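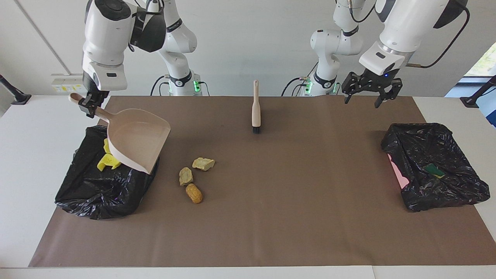
Mon 19 February

Day 12 of the great declutter. Progress is measured in bags, and the bags are winning.

I started the hall cupboard after breakfast because it was raining and I had run out of other things to feel guilty about. The hall cupboard is where this household puts anything it can't decide on. It contains a fondue set, a tent pole without a tent, the box for a kettle we no longer have, and every instruction booklet issued since we moved to Ondbridge. I read the one for the dehumidifier from start to finish. I have never cleaned the filter. There is apparently a light that comes on when you should, and I had been thinking of it as the on light.

By eleven I had three piles: keep, give away, and a third one that I moved from room to room. The third pile is now on the bed. It will be on the floor by tonight and back in the cupboard by the weekend, and I have made my peace with that.

The worst of it was paper. I found 42 takeaway menus, mostly from the Leblanc, which shut in November and was not very good when it was open. I also found the family history my aunt photocopied for everybody, the one that claims we go back to 1754 and then skips to 1870 without a word of explanation. More than a century of ancestors, lost. I expect they're in somebody's hall cupboard. I kept it, of course. I kept one menu too, and I can't defend that.

Then the sweeping. I own a vacuum, a Dustia, bought in a fit of optimism and the neighbours' opinion that it was quiet. It is quiet the way a ferry is quiet. It also won't do corners, or the edge of the rug, or anything larger than a lentil, so for real mess I go back to the brush and pan like my grandmother did. She swept her kitchen twice a day and thought people who swept once were probably up to something else as well.
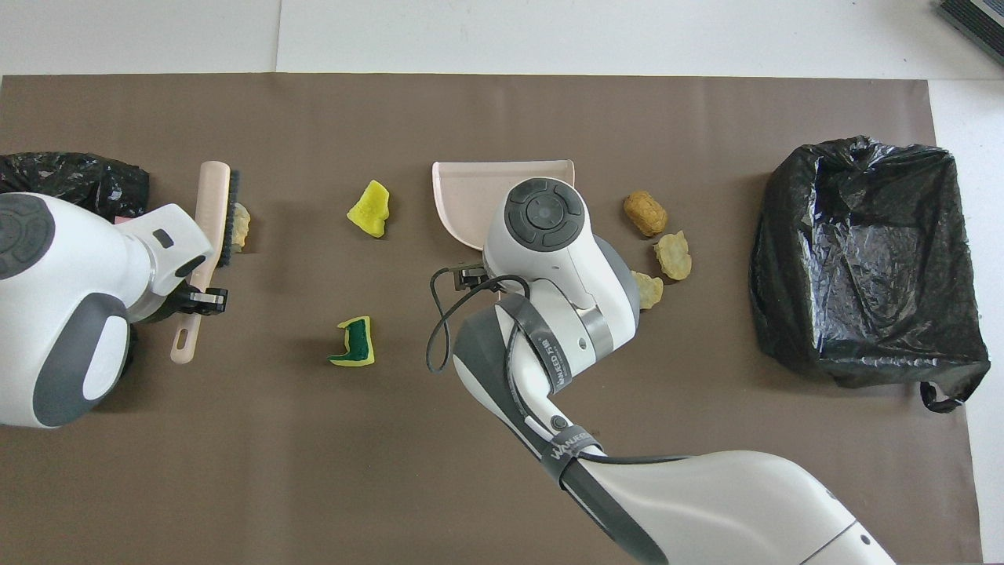 Pink-handled brush, a crumb by the bristles.

Drove the first load to the Comska depot after lunch. The man on the gate asked if there was anything good in it and I said no, and then felt disloyal to the fondue set the whole way home. I nearly turned around at the lights. We have used it once, at a dinner where it took most of an hour for the cheese to melt and everyone filled up on bread – still, it was a nice colour.

Supper was toast, eaten standing up, as all the chairs have things on them. Linen closet tomorrow. I opened the door for a quick look and a pillowcase fell on my head, so I closed it again and went to run a bath.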